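Re: [smallholders] Balton offer for Kadlec - anyone voting yet?

From: Gwendolyn Ambrose
Date: 19 October 2025

Hi all,

Kornél Csonka wrote:

> Got the tender packet from my broker this morning and I can't make
> sense of it. Balton is offering $51 a share in cash, or the same value
> in Balton stock, and you have to choose one. If you don't choose you
> get stock. Am I reading that right? Also what happens to the Fenel
> spin-off shares we were promised in September? I only hold 434 shares
> so I'm not going to hire anybody to tell me.

Kornél, you're reading it right, and I had to go through it twice myself. The default is on page 10 of the packet, in the second paragraph, and it really does say that holders who send nothing back are treated as having picked stock. I called my broker and the woman there said the same. She also said their own cutoff is 5 business days before the official one, so check yours before you put the envelope in a drawer like I did with the Wavus thing (never again!).

On Fenel, my understanding is that the spin-off is on hold until the Kadlec deal closes or falls apart. The packet says Balton "may, at its discretion" go ahead with it afterward. I read that as a maybe at best. Ritu Pathak went to the call with management and she came away a bit more hopeful than me, so I'd like to hear from her if she's reading.

I'm leaning toward cash. I've held Kadlec since my first job and I'm fond of it, but I don't know Balton's business nearly as well and their debt makes me nervous - they borrowed a lot for the last purchase and now they're borrowing again. If you like Balton and would have bought it anyway, stock could suit you fine. Taxes are the other piece. Cash means I'll owe on the gain this year, and it's a big gain, so I'm setting some of it aside before I get any ideas about a new roof.

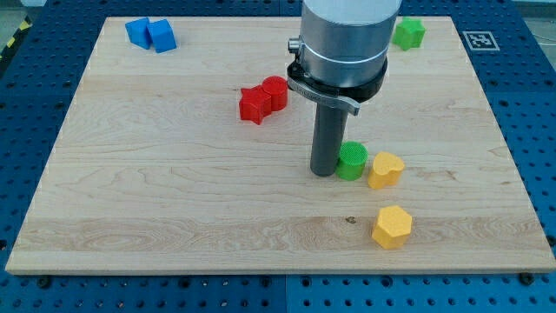 Maple board on the blue work table.

Ashok Mishra asked off-list whether it's worth waiting for a higher bid. I wouldn't count on one. The shares have been trading a little under the offer all week, and if people expected a fight I'd think they'd be over it by now. Mojtaba Asadi disagrees with me and has been buying more, so there you go, take your pick!

One small thing for those with paper certificates: you have to mail them in with the form, and the form needs a signature guarantee from a bank. A notary stamp won't do. My branch only does them by appointment, so call first.

If anybody has found the actual share ratio for the stock option, please post the page number. I've been through the whole packet and all I can find is a formula.

Gwendolyn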